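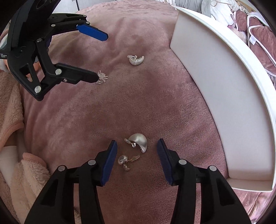
Philomena Abugri
Three weeks of looking after a pair of hand-held grippers and I have opinions about the setup guide. Mostly that whoever wrote it was picking up wooden blocks. Thread.

The guide from Didari says the pads are good for 3000 closes. Closes on what? Earrings are hard, small and pointy in places. A pad that has spent a Friday on clip-ons is a different pad from one that squeezed foam cubes all day.

My first set started slipping long before that. I blamed my hands, then the software, then the earrings. Lint. Plush blankets shed, the ribbing on the pads packs full of fuzz, and a smooth bead slides right out.

What works for me: dry toothbrush along the ribs, then a barely damp lint-free cloth, then leave the jaws open while I get coffee. The guide says alcohol. I tried alcohol. The pads felt slick for an hour afterward, so I'm not convinced.

Pivot pins next. The guide tells you to oil them weekly. Please don't do this if you work over fabric. Oil plus fluff makes a gray paste, and the paste gets into the linkage. I run mine dry and check them by wiggling each jaw with the thing switched off.

If one side wiggles more than the other, stop and fix it. The jaws are supposed to close on a center line. Mine were meeting left of center for most of a week and every log said "OK."

About that "OK." The Irnlow checker looks at whether the opening reads zero when closed and 26 mm at the width stop. It has no idea whether the tips line up. You can pass it with a bent finger. I have.

So my own check, which takes 13 minutes for the pair: close on a strip of paper and pull. Close on a sewing pin and look at the tips against a window. Open, close, open, and listen. Then run the checker, for whatever that's worth.

Someone will reply that this is overkill for a hand tool. Akua Ackah and I went back through 206 recordings made before I started doing it. We threw out more than I want to type here. Do the paper test.

Swapping pads: two tiny screws each on mine, and they want to live in your carpet. Work inside a tray with a lip. Snug, then a quarter turn. Any tighter and the pad bows in the middle, so you end up gripping with the ends only, and a clip earring pivots as soon as you lift it.

Change both pads on a gripper together. I know they cost money. A new one facing a worn one pulls everything toward the worn side, and then you're back to wondering about your hands.

Also zero each unit separately, after it's been on for a while. The guide has you do both at once, cold. Mine drift apart when I do it that way. Could be my units. I'd like to hear from anyone who has measured theirs.

Didari support did answer, to be fair. They said lint is "outside typical use." Fine. I've written "blankets" on the request form for the next revision of the guide. Will post if May's version says anything about them.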